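Consejos de taller: uso y conservación de compresores de pistón portátiles

Michalík - Alquiler y mantenimiento de maquinaria ligera
Texto: Beril Yazıcı. Revisión técnica: Peter Murín.

Los compresores de pistón de 50 litros son los equipos que con más frecuencia vuelven al mostrador con averías evitables. Las indicaciones siguientes se refieren a modelos monofásicos lubricados, con transmisión directa o por correa. Los modelos sin aceite tienen un apartado propio al final del manual de cada fabricante y no se tratan en esta página.

Colocación

El compresor debe apoyarse en una superficie horizontal y firme. Una inclinación pronunciada desplaza el aceite del cárter y deja la biela sin lubricación en parte del recorrido. Entre la rejilla de ventilación y la pared conviene dejar al menos dos palmos. En locales con serrín o polvo de lijado, el equipo se instala fuera de la zona de trabajo y el aire se lleva con manguera.

No se debe cubrir con lonas ni mantas para reducir el ruido mientras está en marcha.

Conexión eléctrica

El motor necesita en el arranque bastante más corriente que en régimen. Un alargador largo y de sección escasa provoca caída de tensión, el motor no alcanza la velocidad nominal y salta el protector térmico. Es preferible alargar la manguera de aire antes que el cable. Si no hay otra opción, el cable se desenrolla por completo y se comprueba la sección en la tabla del fabricante.

El equipo se para siempre con el interruptor del presostato, nunca tirando del enchufe. Al pararlo con el interruptor se descarga el tubo de impulsión - se oye un soplido breve - y el siguiente arranque se hace sin contrapresión. Si el soplido no se oye, hay que revisar la válvula de descarga. Si el aire sigue saliendo con el motor parado, el fallo suele estar en la válvula antirretorno.

Purga del calderín

El agua condensada se acumula en el fondo del depósito. La purga se hace al final de cada jornada, con el motor desconectado y poca presión residual:

- Reducir la presión del depósito hasta 2 bar.
- Colocar un recipiente bajo la llave de purga.
- Abrir la llave despacio y mantenerla abierta hasta que salga solo aire.
- Dejarla abierta durante el almacenamiento.

El condensado de un compresor lubricado contiene aceite y se entrega en el punto limpio. Un condensado de color marrón rojizo indica corrosión interior. En ese caso el calderín no se suelda ni se parchea: se retira del servicio y se consulta al servicio técnico.

Aceite y filtro

El nivel se comprueba en frío, con el equipo nivelado, y debe quedar en el centro de la mirilla. Un aceite lechoso contiene agua. El primer cambio se hace a las 50 horas de funcionamiento, porque el rodaje deja partículas metálicas en el cárter. Los siguientes, según el plan de mantenimiento del modelo. No se mezclan aceites minerales y sintéticos.

El filtro de aspiración de espuma se lava con agua y jabón neutro y se monta completamente seco. El de papel se sustituye. Soplar un filtro de papel con la pistola abre poros en el material y acorta la vida de los segmentos.

Mangueras y acoplamientos

Antes de desmontar una manguera se cierra la salida y se vacía la línea. Los enchufes rápidos gastados pierden aire por la junta interior, cuyo recambio es económico. Para localizar fugas basta agua jabonosa aplicada con pincel en racores, manorreductor y llave de purga. Una fuga pequeña hace que el motor arranque sin que haya consumo.

Las roscas cónicas se sellan con cinta de PTFE, enrollada en el sentido de apriete y sin cubrir el primer hilo.

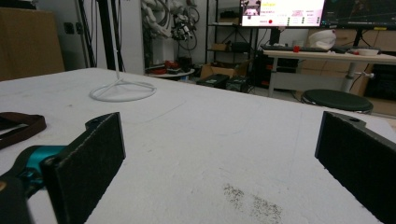
Almacenamiento prolongado

Para periodos de más de un mes se vacía el calderín, se afloja la correa en los modelos que la llevan y se enrolla la manguera sin dobleces. El local debe ser seco y sin riesgo de helada. Antes de volver a usar el equipo se revisan el nivel de aceite, la tensión de la correa y la válvula de seguridad - el precinto debe estar intacto.

Equipos de alquiler

En los compresores alquilados, el cliente se ocupa únicamente de la purga diaria y del nivel de aceite. El presostato y la válvula de seguridad no se ajustan. Cualquier anomalía se comunica al taller con el número de equipo grabado en la placa. Consultas técnicas: Mattes Thiele, en el mostrador de recambios.

Última revisión de esta página: 17 de octubre de 2020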